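Home | Programs | Garden | Minutes | Contact

Gikley Children's Garden
Program meeting, Tuesday, 6:30 p.m.

Present: Theano Galanis (chair), R. Barajas, L. Whitcomb, D. Oyler, M. Prue. Absent: K. Stanhope.

1. Last meeting
Minutes from December approved with one fix. The rain barrel is going behind the tool shed, not next to the gate.

2. After-school garden club
The club will run on the same afternoon as last year. Flultthorpe Elementary has asked for 30 places. Theano wants to hold back a few for families who sign up on their own. Agreed, and Theano will write to the school office. Pickup stays at the side gate. Parents who come late should call the garden phone, which didn't get answered much in the fall — D. Oyler will carry it from now on.

3. Seed order
L. Whitcomb went over the list. Peas, radishes and sunflowers again. No corn this year, as it shaded out the beans. Sarevcombe Nursery will sell us strawberry plants at the price they gave in the fall if we order 100. Approved. The old bean seed will be tested on wet paper towels before we buy more. 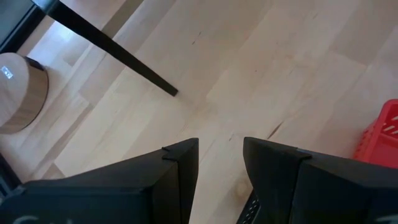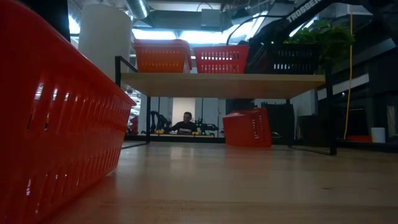
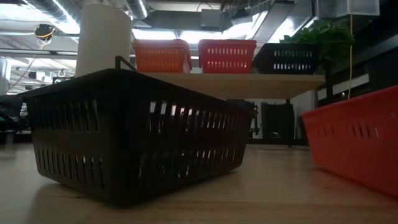
4. Money
Balance is nearly $3,000 after the water bill. M. Prue asked if the club fee should go up. Discussed for a while. Left as it is for spring, to be looked at again before summer camp sign-up opens. The Barajas family has offered to pay for 2 club places. Accepted with thanks.

5. Worm bins
One bin smelled bad over the break. L. Whitcomb thinks it got too much fruit. She will add dry leaves and stop feeding it for a while. Kids can still use the other one. R. Barajas asked for a sign saying what goes in and what stays out, with drawings for the younger ones.

6. Rainy days
When it rains, the club will meet indoors and do seed sorting or leaf prints. D. Oyler needs the key by noon on those days. Still no decision on cooking indoors — Theano is checking the rules for the hot plate.

7. Other
Hose by the herb bed leaks at the tap end. M. Prue to replace the washer. Child-size gloves are running low.

Meeting closed 7:50 p.m. Next meeting same time, next month.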